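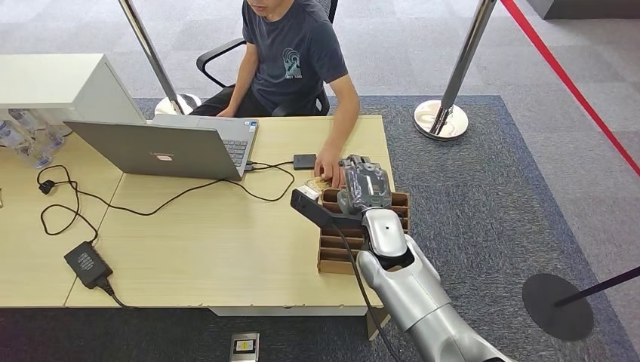
la mesa a las 13 h, clasificando tarjetas

Inicio · Hilos · Guardados · Buscar

Lectura: 1 min

1/ operación mesa limpia, dia uno. primero las tarjetas, a la caja de cartón con ranuras

2/ los cables negros... luego. siempre luego. el cargador vive en la esquina desde marzo

3/ unas 89 tarjetas por ordenar. por tema o por fecha?? Evander dice fecha

4/ gana tema. lo siento Evander

5/ mañana cables, con bridas y pacienca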